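Moltness: control de pinza y calibración de la cámara de muñeca

Léeme del repositorio

Hola, y gracias por pasarte por aquí. Moltness es el paquete que usamos en el taller de Cumine para dos tareas que siempre acaban mezcladas: mandar órdenes de apertura y cierre a la pinza, y saber en qué punto de la imagen de muñeca está la yema del dedo en cada momento. Empezó siendo un script suelto de Miłosz Witkowska y ha ido creciendo a base de arreglos, así que encontrarás rincones muy cuidados y otros que piden una mano de pintura (se admiten parches, y se agradecen mucho).

Qué hay dentro

moltness/control: el bucle de control de la pinza, con límites de fuerza y parada suave.
moltness/mascara: genera la máscara de las piezas propias del robot que entran en la imagen.
moltness/calib: calibración entre cámara y muñeca, más las utilidades para comprobarla.
herramientas/: visor de registros, conversor al formato de Prultness y un par de scripts de limpieza.

Instalación

Clona el repositorio, crea un entorno virtual con Python 3.10 o posterior y ejecuta:

pip install -e .
moltness-comprobar

El segundo comando abre la cámara, lee la posición de la pinza y se despide. Si se queda esperando, mira primero los permisos del puerto serie; a casi todos nos ha pasado alguna vez, y a mí más de dos.

Datos de prueba

Con el código va una colección pequeña, Jakubowski, de 2.000 imágenes de muñeca con la apertura de la pinza anotada. De ellas, 300 quedan apartadas para validar y os pedimos con cariño que no las uséis para ajustar nada. Otras 700 llevan además la máscara dibujada a mano - fue un noviembre largo - y son las que utiliza el módulo de máscara en su entrenamiento. Las anotaciones están en un JSON por secuencia, con los campos apertura, instante, punto_yema y visible.

La máscara propia

Esta es la parte que más consultas genera, así que me extiendo un poco. La carcasa y los dedos son negros y ocupan un buen trozo de imagen, de modo que un detector sin máscara tiende a tomarlos por objetos. El módulo parte del modelo geométrico de la pinza, proyecta cada eslabón según la apertura leída y después corrige el borde con una red muy ligera. Para la yema buscamos la textura cruzada de la goma, que da buenos puntos de apoyo incluso contra una pared lisa y clara.
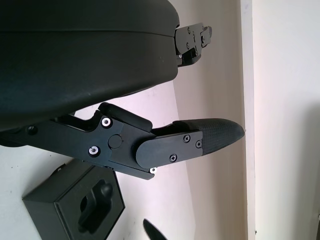 El parámetro margen_px ensancha la máscara unos píxeles por cada lado. El valor por defecto es 2 y suele bastar; si notas que los tornillos plateados se cuelan como falsos positivos, súbelo poco a poco y vuelve a pasar la validación. También puedes activar brillo_local, que compensa los reflejos azulados del plástico, aunque hace el bucle algo más lento.

Problemas conocidos

Con la pinza abierta del todo, la proyección del segundo dedo pierde precisión cerca del borde inferior. El conversor de Prultness no conserva el campo visible. Y al cambiar las yemas hay que repetir la calibración entera, aunque parezcan idénticas a las anteriores.

Contribuir

Abre una incidencia antes de enviar cambios grandes, y adjunta el registro completo si se trata de un fallo de control. Miłosz revisa todo lo de calib; lo demás lo vamos mirando entre varios, normalmente a primera hora de la mañana, con el café delante.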